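3.2 Sorting and storage of small household items

The household survey was carried out in two towns, Gurnis and Ranthorpe, and asked how families store small objects that are used often and put away seldom. A total of 1,166 households returned the full questionnaire, and together they listed 3,538 separate storage places. Respondents were asked to name each place, to say what was kept in it, and to state who in the home was expected to put things back. Kitchen drawers and open trays were listed in both towns and are treated together in this section. Closed boxes are treated in Section 3.4.

Following Kolleck, we use the term "divided storage" for any open container with fixed inner walls. The term covers cutlery trays, sewing boxes, and desk trays, whatever their size. It does not cover bags or boxes placed side by side on a shelf, even where the owner regards them as a set. A tray with three compartments (Figure 4) falls within the definition, and each compartment was coded as one storage place if its contents differed from those of its neighbors.
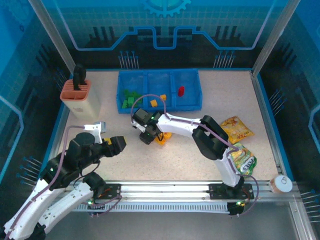 Figure 4. Divided storage on a tabletop: blue plastic tray with three compartments, each holding a different kind of object.

Coding was done by two readers, Okonkwo and Sydorenko, who worked from the written answers alone. Where they disagreed, the answer was read again by both and a joint code was entered. Answers that named a room but no container were set aside. The same was done with answers of the type "wherever there is space," which came mainly from larger households and are discussed with the other open responses in Appendix B.
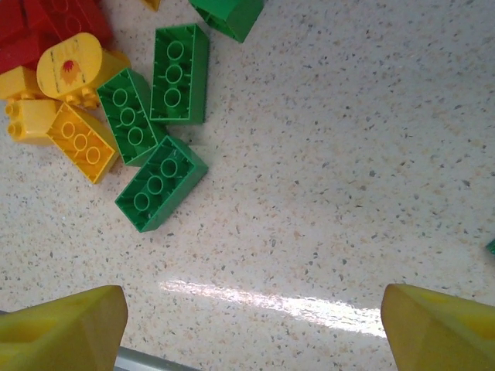

Toys were the hardest category to code. Parents often reported two places for the same toys, one for the day and one for the night, and the questionnaire had not allowed for this. Dovhaniuk met the same problem in an earlier study of shared bedrooms and proposed that the daytime place be recorded even if it is only a floor or a table. We adopted that rule. Large building bricks lying in a loose pile on a countertop, with four bricks turned so that their hollow undersides face up, would therefore be entered as "surface, open," and the box named for the night would be entered on a second line. The rule raises the number of places per household in homes with young children, and comparisons with homes without children should be read with this in mind.

A follow-up visit was made to 90 households in September. Visitors used the same form as the postal survey and did not open drawers or cupboards unless invited to do so.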